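Comunidad Joller – Conservación de alimentos y menaje
Eliminación de olores persistentes en recipientes de plástico

Elvia Villaseñor
Buenas tardes. Gestiono el comedor de una pequeña residencia de estudiantes y solicito orientación sobre el tratamiento de recipientes de plástico reutilizables. Varios de ellos, de la marca Brodemix, conservan olor a ajo y a sofrito tras pasar por el lavavajillas. He probado el detergente habitual y un aclarado adicional, sin resultado apreciable. Desearía saber si procede algún tratamiento previo o si deben sustituirse. El servicio se reanuda en septiembre.

Marlina Latuheru
Estimada Elvia: el plástico absorbe con facilidad las grasas y los compuestos aromáticos, y el lavado ordinario no siempre los retira. En nuestro centro aplicamos el siguiente procedimiento.

Se disuelven 2 cucharadas de bicarbonato sódico por litro de agua templada, a unos 40 grados, y se llena el recipiente hasta el borde. Se deja reposar un mínimo de 6 horas – preferentemente durante la noche – y se aclara con agua abundante. La tapa se trata por separado, y la junta, si es extraíble, se desmonta antes del remojo. 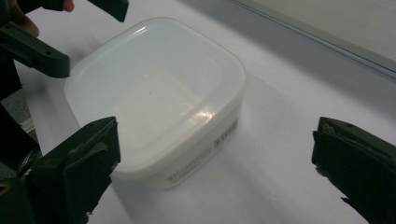

Recipiente cuadrado de plástico translúcido, sin tapa.

El secado requiere la misma atención. Los recipientes deben guardarse abiertos y sin apilar hasta que no quede humedad en las esquinas. Si el olor persiste después de más de 3 remojos, recomiendo destinar la pieza a productos secos. Las piezas agrietadas o con arañazos profundos deben retirarse del servicio. Para salsas y sofritos es preferible el vidrio.

Conviene asimismo no mezclar el bicarbonato con vinagre en la misma solución, práctica muy extendida, dado que ambos se neutralizan en gran medida.

Lambrechts
Al sol una tarde y listo. A nosotros nos funcionó con los de Grakov, con los otros no sé. Tampoco los guarden con la tapa puesta.

Elvia Villaseñor
Agradezco ambas respuestas. Iniciaré el remojo con las piezas más afectadas y consultaré al proveedor el precio de las juntas de repuesto.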